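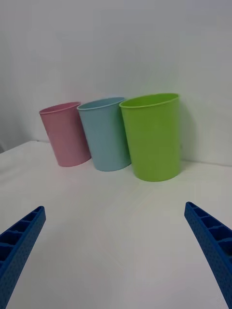

Two-arm table: grip center has drifted on one arm, how do you re-zero?

Posted by Covadonga Pastor

Hi all! I look after a small two-arm cell we call Lucero. White table, blue ribbed fingers, and three cups lined up at the back in pink, light blue and green. Since May the left hand closes a little to one side, so it nudges a bottle before it grips it. The right hand is fine. I've run the Stuvilum homing routine 3 times and got the same offset every time. 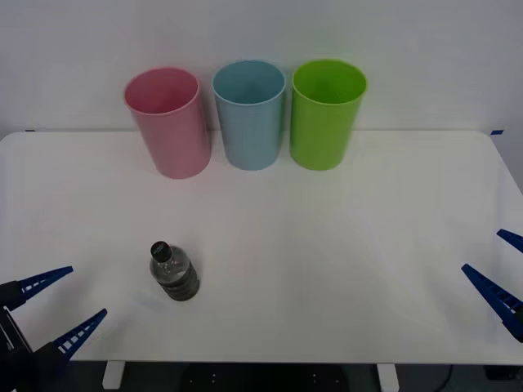
My gut says the fingers, but I swapped in a new pair and nothing changed (well, they squeak less). Before I pull the whole hand off, is there something dumb I should check?

Answer 1

Check the finger mount screws! Ours back out after 40 hours or so of running and the whole finger leans. Back them off, push both fingers flat against the carrier, then snug them up a bit at a time, switching sides. Home it again after that, with the hand wide open and nothing between the fingers.
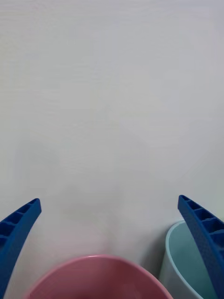

Do I have to redo the wrist camera calibration after changing fingers?
Only if you loosened the camera bracket too. Fingers alone don't move the camera, so run one slow test pick and leave the calibration be.

Answer 2

Same thing happened on our Grerkadness cell and I wasted a whole afternoon on screws. New fingers don't fix it when the carrier underneath is off by a tooth. Power down, pop the cover, slide both carriers all the way out and see if they hit their stops together. If one gets there early, lift it off the rack and move it over a tooth. Wipe out the old grease while you're in there.

Then test at 80 percent open with something round and upright. I use a soda bottle with the cap on.

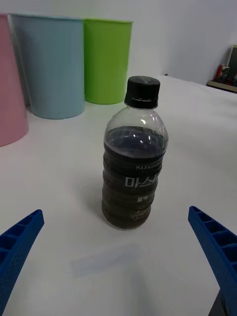 Bottle between the open fingers, cups behind.

Answer 3

try a reboot? worked on my Nirkness, 6 months ago, no idea why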